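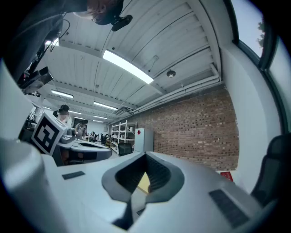
*Talia hall, ceiling and brick side wall.*

## Talia hall, Fliton building

Large workshop and laboratory space, let by the week or by the month.

| Item | Specification |
|---|---|
| Floor area | 542 m² |
| Ceiling | Corrugated metal panels, white, on white steel beams |
| Lighting | Long fluorescent fixtures in rows, ceiling mounted |
| Side wall | Red brick |
| Piping | White, horizontal, at the top of the brick wall |
| Daylight | Dark-framed window beside the brick wall |
| Detection | Smoke detector on ceiling |
| Occupancy limit | 30 persons |
| Room code | 137 |

### Lighting

The rows are switched separately from the panel at the main door. Replacement tubes are stocked in store 115. Tenants may not change tubes themselves; report a failed one to Jonatan Granström with the row number.

### Fixing and loads

Nothing may be hung from the pipes or clamped to the corrugated panels. Suspended loads go on the steel beams only, after written approval from Gunvor Nygård. Drilling into the brick is not permitted. Free-standing racks are available on request.

### Smoke and dust

Work that produces smoke or fine dust has to be booked in the Godusico annex. Detectors must stay uncovered at all times.

### Availability

Next open period: October. Rates and floor plan on request from Torbjørn Engström.

Sheet revised 2023-09-08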